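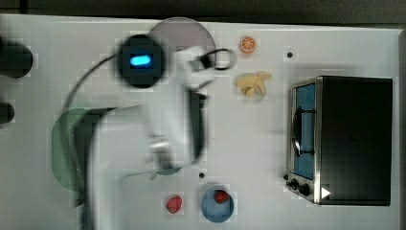 Pádraig Ní Mhurchú spends most of the working day deciding where things go on a table. At Whitlock, the job covers the layout of small kitchen surfaces: plates, food, one appliance, and the clear space between them.

"The oven goes down first," Ní Mhurchú said. "It has the largest footprint and it is the only item with a door. Everything else is placed after you know how far the door swings."

A toaster oven on a white top is the usual starting point. Ní Mhurchú keeps it at one end with the glass facing the open surface, so that the handle can be reached without crossing the back of the housing. The clearance in front of the door is set at 22 centimeters. An earlier layout, drawn up for Novitz, allowed nine.

"Nine was enough for the door. It was not enough for the door and a plate."

Plates are translucent, in gray and green. On a white surface the edge of a clear plate is hard to find under overhead light, and a slight tint fixes that at no cost. Opaque plates were tried in July and dropped after two weeks. They hid marks on the tabletop that the staff use for alignment.

Food is kept to a few shapes that differ from one another. An orange slice is flat and round. A bunch of bananas has no single center, and Ní Mhurchú considers it the harder of the two to place.

"People pick up bananas by the stem end and set them down however they land. So I leave a wider margin on both sides."

The current layout sheet runs to one page. The next version will add a second appliance, and the table will have to be longer.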